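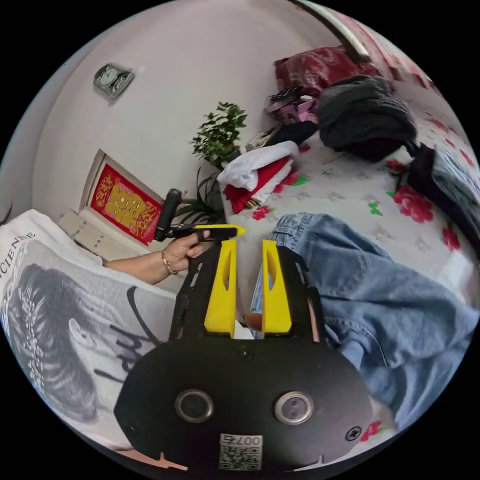 Printed T-shirts in Daily Use: What Stays Readable
Project report, Textile and Print, second year
Kulsoom Farooqui, Thanasis Drakos, Griet Van Hecke
Supervisor: Fenna Timmermans
2023-06-26

1. Question

Our group wanted to know how people read the print on a T-shirt when it is worn, and not when it lies flat in a shop. Most design exercises in our course are judged on a flat sheet. A worn shirt has folds, and an arm often passes in front of it. We asked which parts of a print can still be understood in this situation.

2. The shirts

We borrowed 17 printed shirts from students of our year. We did not buy new ones, so the group is mixed in size and age. Five have only text, eight have only a picture, and four have both.

The shirt we discussed most is white, with a large gray graphic of a stylized face. The hair is long and swirling, in gray, black and white. Over the lower part go loose black lines that suggest handwriting, and beside the face there are small floral sprigs. There is also black printed text on the shirt, and where it goes around a fold, only the letters "ENCIENNE" could be read. We kept this in our notes exactly as it was read and did not try to complete the word.

3. Method

Each shirt was worn by one of us in three positions: standing, sitting, and leaning back with one arm forward. A reader at a distance of two meters had ten seconds to write down what was on the shirt. Afterward we compared the answer with the flat shirt on the table. Our readers were students from the other section, and Shigeru Kubo kept the time.

The budget was small. We spent 200 on transfer paper from Zalley for our own test prints, but these prints cracked when we stretched them and we left them out of the results.

4. Results

Faces were the easiest. In all three positions the readers wrote "face" or "woman" or "portrait", also when half of it was covered. It seems that an eye and some hair are enough.

Text was more difficult than we expected. Short words in the middle of the chest were read well. Words placed on a curve or near the side were often read only in part, especially when the wearer was leaning. Two readers guessed the missing letters and were wrong.

Thin lines that look like handwriting were a special case. Nearly all readers noticed them, but they described them as "scribble" or "signature" and did not try to read them. We think this is no problem for the design – maybe the designer wanted texture and not a message.

Small decorations, such as flowers or stars, were mostly forgotten. When we asked about them later, some readers remembered that "something" was there.

5. What we would change

The light was not the same in each session, and gray prints on white suffer from this more than black ones. We should also have used more than one wearer for each shirt, as the folds depend very much on the body. Griet wants to repeat the leaning position with larger sizes, where the fabric is looser. The reading forms are in the blue folder in the print room, sorted by shirt number.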